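Last updated: April

Unit 4: Evaluating a commercial simulation kit for household manipulation

Background reading for the lab. Bring a copy, since the worksheet refers to the section numbers.

4.1 What is being offered

Grelus is a simulation package for mobile manipulation in homes, sold by Gitemine as a yearly license. It ships with a set of furnished rooms, a two-armed mobile base with parallel-jaw grippers, and a task library. The task library holds 112 entries at the time of writing. Most of them are variations on opening, closing, carrying and placing. The department has a trial license, and the purpose of this unit is to judge whether the kit is worth keeping for the project course.

We are reviewing the kit as a product. Physics accuracy was treated in Unit 3 and comes up again only where it affects a buying decision.

4.2 Camera views

The kit renders one view from the body of the robot and one from each wrist. All three can be recorded together. The body view is the one most users look at first, and it is the right view for judging base placement. With both grippers reaching into a gap between two open doors, the driver has to know how much clearance is left on each side, and the doors themselves hide much of the room beyond.

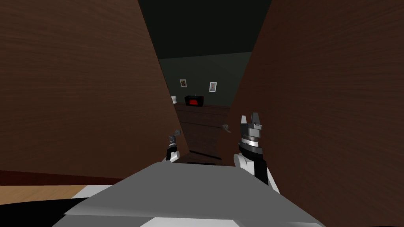
Villanueva, in a written comment on an earlier version of these notes, objected that the body view gets too much credit: a learner trained on it alone will stop short of any door it has to pass, and the license price only makes sense if the wrist views are used from the first week. The point is accepted for contact tasks. For navigation we still recommend starting with the body view and adding the others once the base controller is tuned.

Two properties of the body view matter for grading:

- The near gripper looks larger than the far one. Do not estimate reach from apparent size. Use the joint readout.
- Part of the robot's own body is in view. If you crop it out, record the crop in your configuration file, or your results cannot be repeated.

4.3 Wrist views

A wrist camera moves with the hand, so the background can change completely between two steps while the fingers stay in the same place in the image. Students who have worked only with fixed cameras tend to underestimate this. A policy that relies on background features will fail when the hand turns. Check for this by replaying a run with the arm path shifted and comparing the outputs.

Lighting is a second issue. The default room preset is dim, and large flat surfaces can render nearly black. The brightness setting is under the room options and applies to all views at once. There is no setting per camera, which we count against the product.

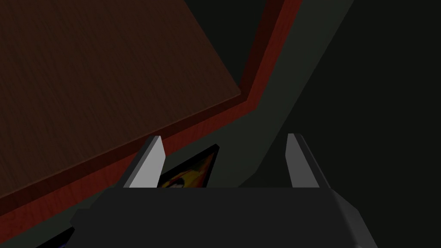

Fig. 4.2. Wrist view, fingers open, default lighting.

Record the following for each wrist run: finger opening, wrist angle, room preset, and whether brightness was changed. Runs missing any of these fields are not accepted for the worksheet.

4.4 The lever handle task

The benchmark task for this unit is opening a door with a lever handle. It was chosen over the drawer tasks because it needs two motions in order: the lever is turned, then the door is moved while the lever is held. A policy can do well on the first and fail completely on the second, and the kit's built-in score hides this by reporting a single number.

Each group runs 12 trials with the scripted controller supplied by Gitemine and then repeats them with its own. Split the score by phase:

Phase A: approach. Fingers open, handle between the fingers, no contact.
Phase B: grasp. Both fingers in contact with the lever.
Phase C: turn. Lever rotated past the release angle.
Phase D: pull or push. Door moved past the threshold set in the task file.

A trial that ends in phase B is logged as B even if the lever moved slightly.

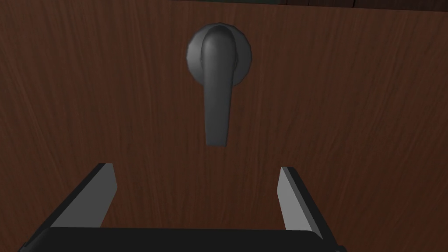 Most of the difficulty in phase A is lateral. If the hand is off center, one finger reaches the lever first and pushes it away before the other can close. The scripted controller corrects for this with a short pause and a second alignment step, which adds time but no extra code on your side. If you remove the pause to gain speed, report both versions.

4.5 Comparison with Grarent

Grarent is the other package on the approved list. It has fewer rooms and no two-armed base, but its log format is plain text and phase scores can be read directly. Grelus stores logs in a binary format and requires the vendor's export tool. For a group of 4 students sharing one license, the export step becomes a bottleneck, as only one export can run at a time.

Support requests for both products go through the lab desk. Do not contact the vendors directly about the trial license.

4.6 To hand in

One table of phase results for each controller, the configuration files, and a page stating whether you would renew the license and on what terms. Cost figures are in the appendix to Unit 2.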